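Pornau wants our flower tables, and I have questions

The offer from Pornau has now reached most of the small event florists on this list, judging by my inbox, so I'll set down what I know and what I don't. The short version of their pitch: a two-arm bench kit, leased by the month, that picks up artificial stems from a flat surface and sets them in vases. They call the package Cloletti. It comes with a rail, two arms with small cameras on them, a software subscription and what the brochure calls "an arrangement library," which is a list of layouts you can choose from.

The lease is 190 a month for the software alone. The hardware is a one-time 2,316 if you buy it outright, and Pornau is vague on what happens to the subscription price after the first year. I asked twice. The second time I got a link to the same brochure.

Who is this for? The brochure says hotels, restaurants, showrooms and "any business that refreshes its faux florals on a schedule." I do that work. I have a standing job at Flultcombe, where 8 lobby tables get changed over every season, and the part that takes my time is the driving, the ladder, the dusting, and talking the front desk out of putting a candy dish where the vase should go. Putting a rose in a vase is the nice bit. A machine that does the nice bit and leaves me with the ladder is a strange thing to pay for every month.

I'm willing to be wrong about that. Zsófia Bíró, who runs the prop room at Garba, sees it differently. She has long tables of faux stems coming back from shoots and going out again, and she would happily hand the sorting to anything with fingers. Her trouble is with the word "arrangement." Sorting is one job. Making three stems look as if someone cared is another, and she read the whole arrangement library without finding one layout that said which way a bloom should face. Every layout is a stem count and a vase type. That's a packing list.

Pornau has promised demo days through the winter. I'd ask anyone who goes to bring their own stems. Demo stems are straight. Mine have been in a box since September with a heavier box on top, and the wires inside them have opinions. I'd also like somebody to bring eucalyptus, or anything else with a floppy end, and a few of those cheap hydrangeas that shed a petal every time you look at them. If the kit only likes roses and tulips, fine, but then the price list should say roses and tulips.

Duyên Mai raised a point I had missed, about the vases. In a real room you rarely get to pick them. The client owns them, and they're tall, or narrow at the neck, or have a rim that catches the leaves on the way in. The brochure says Cloletti handles "most common vessels" and gives no neck width. Before I signed anything I'd want that number in writing, and I'd want to know who pays when a client's vase gets knocked over. The lease terms cover damage to the arms at some length. They say nothing at all about damage by them.

Roses and tulips on the bench: 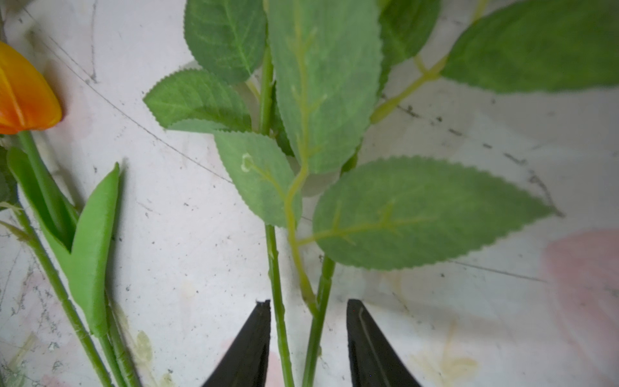
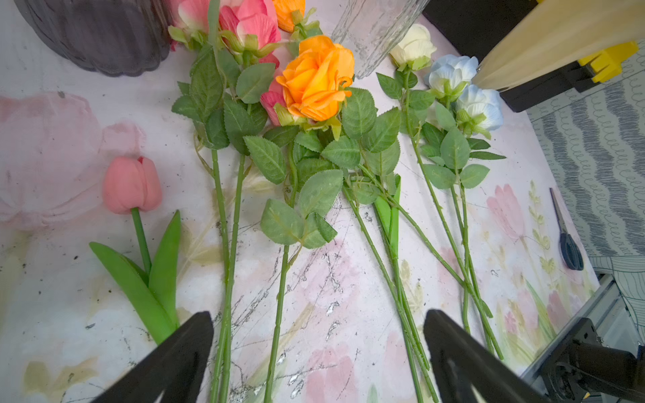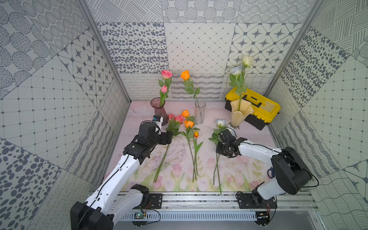 My main worry with Cloletti is still the leaves. Any of us can put a bare stem in a vase. The trouble with a decent faux rose is that the foliage is half the flower, it sticks out on its own wires, and it hooks onto whatever is lying next to it. Look at the close view of the rose branch, with stems passing between the two open black fingers and toothed leaves spreading out over the top of them. When I lift a stem out of a pile like that, I pinch low, give it a small twist and hold the neighbors down with the side of my other hand. Perhaps two arms can share that work. The brochure doesn't say they do, and the word "tangle" appears in it nowhere. I would like to see one stem lifted out of a crowded row, start to finish, at normal speed, without a cut in the film.

Then there is the question of leaf shape after handling. Good faux leaves hold a bend, and that's why we buy them. They also hold a bad bend. If a gripper closes on a leaf along with the stem, you get a crease, and creases show under lobby lighting. Steam will take some of them out, which means somebody stands there with a steamer, which means labor, and labor is the line Pornau's savings table sets to zero. I don't believe that zero.

I did like one part of the offer. The lease can be paused for two months a year with no fee, and whoever thought of that has met a florist. If they'd put the same thought into the vase question I'd be less grumpy.

For now my advice is to hold off on buying the hardware. If you're curious, go to a demo, take your worst box of stems and your narrowest vase, and ask for the neck width and the second-year price before they switch anything on. Get both on paper — a nod from the sales person doesn't count. Zsófia has said she'll take a full crate from the Garba prop room if she can get a slot, and I'll print her notes in the next issue, including the good parts if there are any.

If you've already signed, please write in. I'd especially like to hear from anyone whose lease has reached the second year of billing, or who has tried the kit on something other than roses and tulips.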